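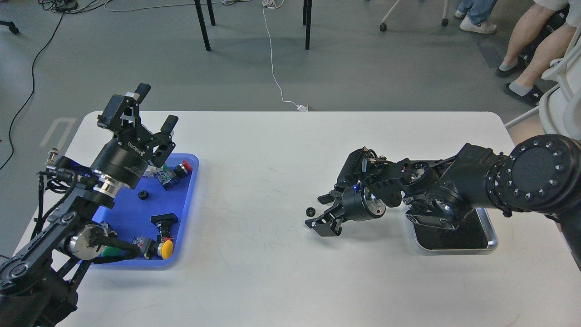

Switch parts and a red push button in a blue tray.

How to sort a box of old electrical parts

When my uncle Wim Verstraete closed his repair shop in Bandel, I received his spare parts in one heavy box. It took me most of May to bring order into it. I write down my method for other people who have inherited such a box.

First, choose a table with good light and clear enough space to work. Do not pour out the whole box at once. I did this the first evening and I was still picking up screws at midnight.

Take out two handfuls and make only rough groups: switches, connectors, fuses, lamps, and "I do not know". The last group will be the biggest one. This is normal, please do not stop to search for each part number.

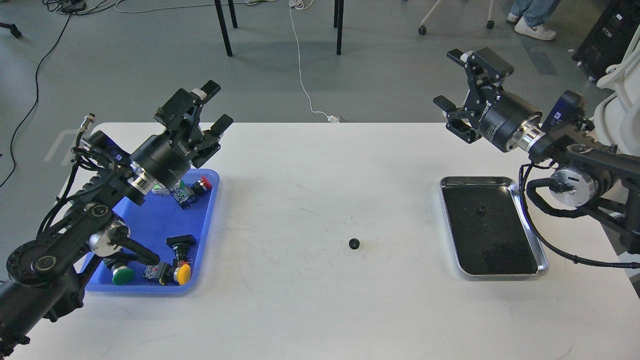 When the rough groups are finished, take the switches and test them with a multimeter. Set it to continuity, touch the two contacts and press. A normally open switch should beep only while you press it, and a normally closed one does the opposite. If the beep comes and goes -- clean the contacts and try one more time. After that I throw it away.

Write the voltage and current on a paper label before you put the part in its drawer. With pencil, because my pen labels became pale after one summer. Keep the 24 volt parts away from the mains parts. They can look almost the same.

For drawers I use an old Dakix cabinet, but small jars are also fine. Sandra Tapley asked me how to store loose gears and springs. I keep them in a flat tin with a lid, and the springs go in a small bag inside it, otherwise they hook together.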